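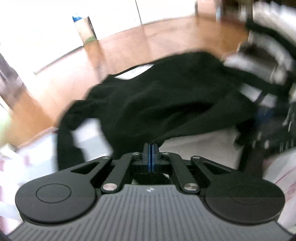

Skilton Institute releases sialic acid survey of marsupial red blood cells

25 March 2026

The Skilton Institute today released a survey of sialic acids on the red blood cells of Australian marsupials. The dataset covers 1,586 blood samples from 63 species and is open to research groups without charge.

Sialic acids are sugars found at the outer ends of many cell-surface molecules. Several viruses and blood parasites bind to them when entering a cell. The type and linkage of these sugars differ between mammal groups, and published data for marsupials have been limited to a small number of captive species.

Samples were processed at the institute's Murudska laboratory. Sugars were released by mild acid treatment, labelled with a fluorescent dye and separated by liquid chromatography. Linkage was tested separately using plant lectins. A subset was re-analysed at the Didolska laboratory under the same protocol, and results that did not agree between the two sites were excluded from the main tables.

The survey reports large differences in linkage between closely related wallaby species. Variation within a species was generally small. Possums showed lower total sialic acid than the other families sampled. The authors have not tested whether these differences affect susceptibility to infection.

The release contains 1,844 chromatography runs, including repeats and blanks, with collection region, sex and age class where recorded. Exact collection sites are withheld for threatened species. Files are organised by family and supplied in open formats.

Analysis code is distributed as the Cabello package, version 2. A corrected set of tables will follow in May, when the remaining bandicoot samples have been catalogued.

Requests for access should be directed to the Skilton Institute data office.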